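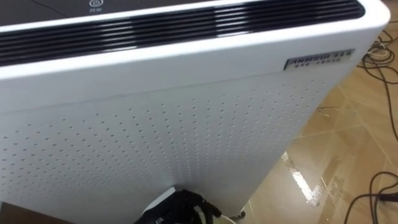
Doltwood Tenants' Group, minutes, Nov 12, 2020

Present: Z. Stoyanova (chair), K. Robles, C. Cuautle. Apologies: X. Carrillo.

1. Laundry room rent. Camacho wants 2,000 a year. Robles asked what the extra pays for. No answer in their letter. Not agreed.

2. Roof. Lilari again promises a start in 18 days. Cuautle noted they said this last time. Stoyanova to get dates in writing before the 1,000 deposit goes out.

Closed early.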